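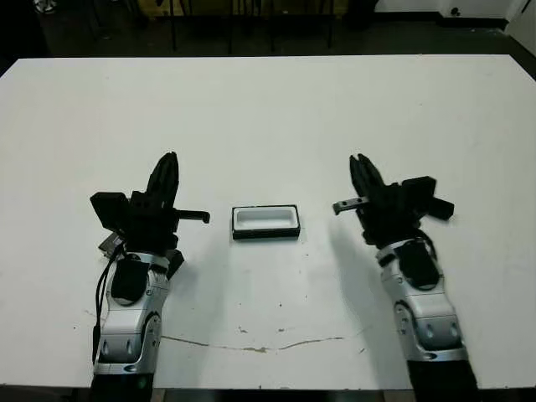 Photo: Akash Tyagi / Helden Table Club

Trays and tabletops: your questions

What size tray should I bring on Sunday?
Small! A little rectangular one with a shallow white inside and a black rim is just the ticket. You'll be surprised how much fits once you stop piling things up (I've had a full set of watercolour pans and three brushes in mine).

Do I need to bring anything to put in it?
Only if you'd like to. We have buttons, beads, shells and a glorious tin of old keys from Sharon Rotich. Start with a bare tray and add one thing at a time.

Why a white table?
Small things show up so well on it. Drop a seed bead and you'll find it again, which can't be said for the floor.

Which way round does the tray go?
Long side towards you suits most people. Corrado Piras swears by short side on and his layouts are lovely, so try both.

How do I clean a white tray?
Warm water, a drop of washing-up liquid and a soft cloth. Go round the inside corners with a fingertip. Please don't use scouring pads, they leave marks that hold ink for ever.

Can I leave my layout set up?
Until 5 o'clock, yes. After that the table is needed for Gramus night.

Can children come?
Yes please! Under 10s need a grown-up with them.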